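Postovwood Robotics Club
Minutes of the March meeting

The meeting was opened at 6 in the club room. Seven members were present. The minutes of the last meeting were accepted with no changes.

1. Money
The balance is 966. From this we must still pay the entry fee for the Tusow student competition. It was agreed to pay it before the end of the month.

2. Folding task
The Elen team reported on their work. The arm now goes to the towel by itself, but the fold is not yet repeated well. Three trials were made before the meeting and the notes are in the shared folder.

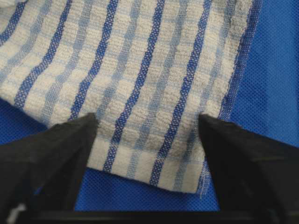
The discussion was mostly about where the gripper should take the cloth. One member proposed the corner, as in the old program. The others preferred the bottom edge, where the hem lies between the two fingertips and looks thicker than the rest. It was also asked if the loose white threads near the right finger can disturb the grasp. The team will cut them and compare. Decided: bottom edge for now, corner to be tried later.

3. Shaikh workshop
We are invited to show the arm to the younger class. Agreed in principle. The time is still to be fixed.

4. Other matters
The key to the tool cabinet must be returned after each session. The meeting was closed at 7.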